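Control descriptions and why I stopped trusting mine

I planned the June night event at Trnka with 26 controls, and 2 of them had descriptions that did not match the terrain. Control 14 was listed as a reentrant. On the ground it is a shallow ditch. Hala El Sherbiny lost four minutes there and told me so in the parking lot.

The cause was simple. I wrote the descriptions from the old base map, then Lieven Van Acker resurveyed the northern block and changed the symbols. The course file kept my text. The map scale and contour interval were unaffected.

My check now has one extra pass. After the final map update I export the descriptions, go through each control circle at 500 percent zoom, and read the symbol under the center before I read the description. Doing it in that order catches more errors. For a long course it takes roughly an hour.
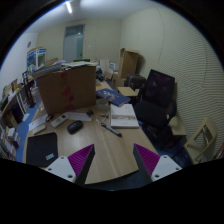
Course files for the next event, at Flivov, are half checked. The long course still crosses the stream twice, and Jiahui Xiong wants the second crossing moved to the footbridge. I do most of this work at a desk, and panning across a map at that zoom is a job for a mouse, like the black one on the table there. I tried it once with a trackpad and skipped a control. Start list goes up when the crossing is settled.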